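Kustness Bus Timetables – read me first

Welcome, and thank you for looking in! These files hold 200 old timetables for the Evside routes, typed up one stop at a time (a slow job, but a lovely one for long evenings).

Each row is one departure. Times use the 24-hour clock, and blanks mean the printed page was too faint to read.
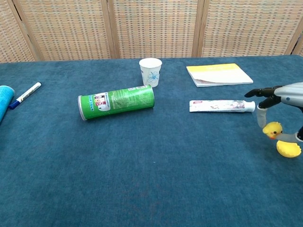
Priltosville, February – Route 11 is now complete, and route 12 will follow once its Sunday pages are checked.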